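Folding underwear: does anybody really do this?

Household Talk > Laundry and Closets

gradypants
Jul 19, 2005
My sister-in-law stayed with us for a week and refolded my entire dresser while I was at work. Shirts standing on end, socks rolled, and every pair of briefs folded into a little packet with the waistband tucked in. She got it out of a booklet that came with some drawer dividers from Prindis. I admit it looks nice. I also give it until the end of the month. Is there anyone here who has kept this up for longer than it takes the guests to leave?

mrs_tolliver
I have, for years. Lay them flat, sides in to the middle, crotch up to the band, tuck. It takes no time once your hands know it and I fit twice as much in a drawer.

oldcoot58
Twice as much of what? If you need to fit twice as much underwear in a drawer you have too much underwear. Mine go from the dryer to the basket to the drawer in one armload and I have never once been late for anything because of it.

mrs_tolliver
And I bet you can't find a matching pair of socks either.

oldcoot58
They're all black. I planned ahead.

Svend Ragnarsson
I'm with the coot on this, but I did give it a fair try. The Kirkegaard booklet my wife brought home (same idea as the Prindis one, with worse drawings) says to fold everything "on a clear, flat surface at waist height." In our place that means the dining table, and the dining table is where every sweatshirt in the house goes to live. So step one is clearing the table, which the booklet doesn't count as a step. 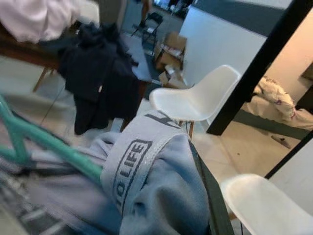 The other thing is the elastic. A wide band does not want to be tucked into anything. You get your tidy packet, you set it down, you turn around for the next one and the first has opened up again. Cotton undershirts I'll grant you, those hold. Stretchy briefs with a thick band, I don't believe anybody who says they stay put in a drawer that gets opened every morning.

mrs_tolliver
They stay put if the drawer is full. They hold each other up. That's what the dividers are for, Svend.

Svend Ragnarsson
So I need dividers to hold up the folding, and the folding is supposed to save me room -- which I then spend on dividers.

kay_in_raderstead
Don't buy the dividers. I paid for a set of 3 from Grarura and they were too tall, the drawer wouldn't shut. Cut down a shoe box. Also you don't need to tuck the band. Fold in thirds, then in half, band on the outside, done. The tuck is just for show.

mrs_tolliver
The tuck is NOT for show, it is what makes it a packet.

gradypants
Okay, so I tried it Kay's way with last night's load. Thirds, then half. It was fine, I guess? It looked about as good as my sister-in-law's from two feet away. What I can't get past is doing it one at a time. Towels I don't mind because there are six of them and you're finished. A load of small stuff never ends.

kay_in_raderstead
Do it in front of the TV. Nobody folds small stuff standing up at a table unless they're being paid.

oldcoot58
I timed myself with the armload method. 2 trips, including the socks.

pinwheel
Can I ask a dumb one. Do you folks fold inside-out things as they are or turn them first? My husband takes everything off inside out and I refuse to fix it anymore.

mrs_tolliver
Turn them before they go in the wash, then it's done.

kay_in_raderstead
As they are. He can turn them when he puts them on.

Svend Ragnarsson
As they are. Gradypants, come back in November and tell us what the dresser looks like. My money is on the armload.

gradypants
The sock drawer has already gone, if that helps you set the odds.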